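Moving the outside tap

May 2018

The outside tap at our house was in the wrong place for as long as we have lived here. It came through the kitchen wall behind the bins, which meant the hose had to go past the back door, along the side of the shed and round a corner before it reached anything that needed water. The hose kinked at the corner every time. I put up with this for five summers and then decided to move the tap to the far end of the garden, next to the vegetable beds.

The distance from the kitchen wall to the beds is 16 metres. I looked at hiring someone and had one quote, from a firm called Rosten, for more than I wanted to spend on a tap. The price was fair for the work, most of which is digging. I had a spade and a free fortnight, so I did it myself.

The trench took four evenings. I wanted it deep enough to keep the pipe clear of frost and of my own fork, and our soil is fine for the first foot and then turns to yellow clay with bits of brick in it. The worst stretch was by the shed, where somebody once laid a path and then buried it. I got the slabs out in pieces and have stacked them by the fence until I think of a use for them.

For the buried run I used blue plastic water pipe from a coil. It wants to stay coiled. I left it lying on the patio in the sun for an afternoon with a slab on each end, and after that it went into the trench without much trouble. I put sand under it and over it, then a strip of warning tape, then the clay back on top. There was more clay than hole by the end – I still don't understand where the extra comes from.

Inside the house I fitted a stop valve and a double check valve, which stops water from the hose getting back into the supply. You need one of these by law and it costs very little. I bought mine from Delline, along with the tap and a brass wall plate. The order came to £91 with delivery. The sand and the post came from the builders' yard and were extra.

The post is a length of treated timber set in concrete, with the pipe coming up behind it inside a wider bit of duct packed with insulation. I gave the concrete two days before I screwed the tap on. When I turned the valve on there was a slow drip at the joint under the tap, so I took it apart, put on more tape and did it up again. It has been dry since.

Two things I would do differently. I would lay a spare duct in the trench before filling it in, as I now want an electric socket down there and will have to dig again. I would also put the post further from the bed, because the courgettes spread and I expect to be treading on them by July.

The next job is a drip line for the beds, run off the new tap with a timer. I have been reading up on the Pitolura kits but they seem to be made for pots, and I may just buy the parts and work it out. If anyone has run one off a single tap with a long bed, I would like to know what pressure you had at the far end. 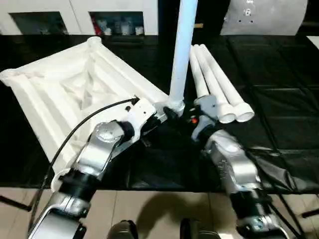 Sombatkul: I run two long beds off one tap and the pressure at the far end was poor until I fed the line from the middle instead of from one end. You will want a pressure reducer straight after the timer as well, or the push-on fittings come off. Mine blew off twice in the first week. Also drain it all down before the winter, timer included – I left mine out and it split.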